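Rewatched the old Dvořáček cartoon over two nights. All 22 episodes, yes I have a job, no I did not sleep much.

Quick background if you never had it on your local station. Dvořáček was a clockmaker who fights crime in Granbridge with wind-up gadgets and a very bad temper. That's the comic version anyway. In the cartoon he's basically a grumpy uncle. Sings in one episode. Has a pet owl that solves half the cases for him.

I loved it when I was nine. Had the lunchbox. Had the pajamas too, which itched.

Then in high school I found the actual comics in a box at a yard sale, 2 dollars for the lot, and it was like meeting a different guy. No owl. No singing. He loses his shop in the first issue and just sort of never gets over it. There's a whole page where he sits on the floor winding a clock. No words. I read that page probably 200 times and I still don't think the cartoon people ever looked at it. 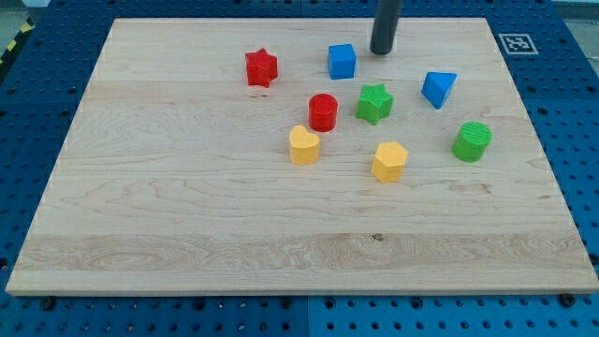

Anyway. The villain thing. Everybody online says the cartoon ruined Jelelow and I used to say it too. In the comics Jelelow is scary, he barely talks, he sends people their own house keys in the mail. In the cartoon he has a cape and a laugh and he trips over stuff.

But watching it again... I kinda think the cartoon Jelelow is better?? He's having fun. The voice actor is going for it in every single line. Episode 14, the one at the ice rink, he gives this speech about how Granbridge forgot his birthday and I felt bad for him. Comics Jelelow never made me feel anything except nervous.

The two-parter with the flooded subway is still the best thing they did. Music is great. The backgrounds are all painted and you can tell somebody cared. Then the very next episode is the circus one and its terrible, skip it, the owl isn't even in it.

Now Comosau is doing the movie and the teaser is so dark I had to turn the lamp off to see what was going on. Rain. Gears. More rain. He growls one word. I get it, they want the comics guy, and I wanted that movie SO bad when I was sixteen. Now I'm sitting here hoping they sneak the owl in.

The big collected book is back in print too, 604 pages, weighs as much as a toaster. Mine showed up in May with a bent corner and I'm keeping it. Only halfway thru because I keep going back to the floor page.

Will do a proper episode ranking next time. Ice rink is number one or two, havent decided. Gotta run, dinner's burning.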